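Leave the blocks out

31/10/2023

A child's block set has a short life in most houses. It comes out of the box, gets built into one tower, gets knocked down, and by the end of the week it's at the bottom of a tub under the plastic dinosaurs. Then the parents say their kids never really took to blocks.

I think the problem is the tub. I've come to this view after 10 years of running a small toy library out of a hall in a country town, and after raising two kids who used the stock harder than any of the members did. We lend puzzles, dress-ups, ride-ons and a great many blocks. The blocks come back either worn or untouched, with very little in between, and when I ask families where they were kept, the answer usually explains it.

Blocks in a tub are a noise. A child tips them out, sees a heap, and wades through it looking for the long one. Half the pieces end up under the couch. Packing up means scooping the lot back in, and the next time it's the same heap. A child who has already built the tower has no particular reason to tip it out again.

Blocks on a flat surface are another matter. Put a few on a board, spaced apart so each one can be seen, and leave them there. Walk off. In my experience a child of three or four will be at it within minutes, and an adult will do the same thing if there's a cup of tea going and nowhere else to look.

The board matters more than people expect. Carpet is no good, as anything narrow falls over. A polished table is better but blocks slide on it, and it has to be cleared for dinner. A plain piece of wood with a clean edge gives you a place where the blocks live. It can be lifted on to a shelf with everything still on it. Ours at home is an offcut from the hardware shop, sanded on a Saturday's worth of patience and never oiled, and it has outlasted three sets.

Then there's the number of pieces. The biggest set in our collection is the Istillow, with 175 blocks in a canvas bag. It cost us a good part of one year's grant and it's the least borrowed thing on the shelf. People take it home once. The little Zornora set goes out nearly every session and it has a waiting list in the school holidays. Both are well made. The difference is that you can see all of the Zornora at once.

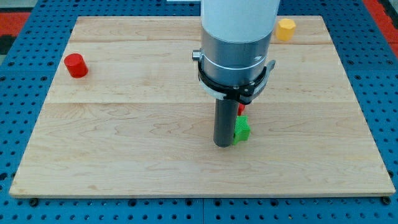 Lukáč wrote in after I put a shorter version of this in our newsletter, and the argument was that I had it backwards: a few odd shapes on a board teach a child to arrange things, and only a big pile teaches them to build. You can't make a bridge or a barn out of a cylinder and a prism, the letter went on, and a kid who never gets enough rectangles will never find out what a load-bearing wall is. The tub, in that house, was tipped out every afternoon for years and it turned out two carpenters.

I take the point about rectangles. Anybody who wants to build a barn needs a lot of the same piece, and the odd shapes won't get you there. If I had a child who was already building barns I'd give that child the whole bag and some floor. My trouble is with handing the bag to a two-year-old, or to a four-year-old who hasn't started, and then deciding from the result that the child isn't interested.

I also think arranging is undersold. A red cylinder on one side of a board and a yellow prism over in the far corner is already a problem to be solved. Do they belong together? Does the green one with all the ridges go between them or on top? Will anything sit on top of it at all? A cylinder is steady on its end and hopeless on its side. A prism with eight sides can be stood up, or laid down and rocked from one face to the next, and it'll stop where a cylinder would keep going. My daughter worked that one out under a tilted tray and spent most of a wet April on it. There was no tower involved.

Colour helps here too, and I know that's unfashionable. Most of the sets sold to people like me now come in bare timber, or in shades of porridge and sage. They photograph nicely in a lounge room. I've got nothing against plain timber, but it should be the board. Strong colours on pale wood can be read from across the room by a child who doesn't know the names of the shapes yet. "The red one" is something a toddler can ask for. "The beige one" is not much use when they're all beige.

The other complaint I get is mess, usually from people with small houses. I live in a small house. Five blocks on a board take up less room than a tipped tub, and there's no packing up to fight about at the end of the day – you slide the board back and you're done. When interest drops off I swap two pieces and leave the rest. I don't announce it. Somebody always notices before lunch.

As for what to buy, I'd spend less than you're planning to. Wirgate sell their shapes singly, which suits this way of doing things, although the postage stings. Second-hand sets with missing pieces are fine and our op shop practically gives them away. Check that the flat ends are flat, because a cylinder with a rounded end is a skittle and will drive everyone mad. Avoid anything so light that a sleeve will knock it over. Mix sets if you like. The heights won't match and that gives them something else to sort out.

I'd like to see the same thing tried in waiting rooms, where there's nearly always a crate of broken toys in the corner and a child who has given up on it. Our doctor's surgery let me put a board on the low table last year. The pieces have been pinched once or twice and I've replaced them. The receptionist tells me it's mostly the grandfathers who can't leave it alone.

Members who want to try it can borrow a board with any of the small sets. The boards are stacked behind the puzzles, there's no extra charge, and please don't bring them back in a tub.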